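The manipulation course at Drarau College begins with a table, a plain sheet and two hand-held grippers. Students have 14 weeks to teach an arm one bench task. This autumn's task is loading a small rack.

Ohemaa Mahama, who teaches the course, has them work the grippers by hand first. Every attempt is recorded, and the recordings train the arm. By the end of October the class had logged 3,027 attempts. The target had been 1,000.

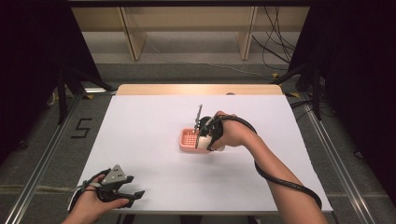
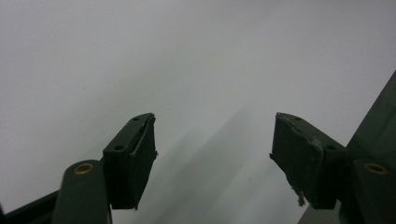 *The pink rack on the covered table, top; the pads of a gripper with nothing between them, bottom.*

Pads get most of the attention in the second half of term. A soft layer faces a harder block, and the edges fray with use. Trinidad Montecinos, in her second year, keeps the wear log. Her rule is to change both pads of a gripper together — a new pad against an old one shifts the grip point, and the recordings stop matching.

The class trains two models. Räsänen uses every recording; Wetura leaves out any in which the part slipped. In the last bench test Wetura placed 78 per cent of parts at the first try. Räsänen did worse, but recovered better after a miss. Mahama has asked for both to be entered at the Usteck student meeting, with the same pads fitted for each run.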